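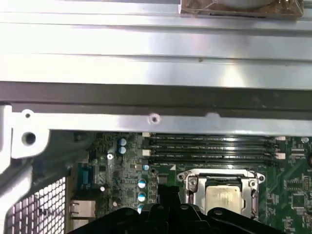

Re: [Wutetport-watch] Garage break-ins, incident log

April 19, 2013

Meinir Probert wrote:
> The log lists 14 garage break-ins since November. The police
> summary has 2 fewer for the same streets. Which is right? Also, do
> we list the Lâm Street one as a burglary or a theft? The side door
> was open.

Both counts are right. The police summary goes by case number. On two nights, adjoining garages were entered and each pair was filed as one case. Our log has one line per address. I have added a case number column so the two can be matched.

Lâm Street stays as burglary. The report has it as unlawful entry, no force – an open door does not change the heading. Case 429 was closed as theft and I have moved it, as the bike was taken from the driveway.

Other changes to the file:

- Times are now a start and an end. If the owner was away overnight, enter when the garage was last checked and when the loss was found. Do not enter a midpoint.
- Losses under $100 are kept in the log but left out of the monthly sheet.
- Serial numbers go to the officer on the case, not to this list. I removed one for a Genuson compressor.

The Cendia Court entry still has no report number. If the owner reads this, please send it to me off list.

> Can the old version stay up?

Yes, until the end of the month, read only.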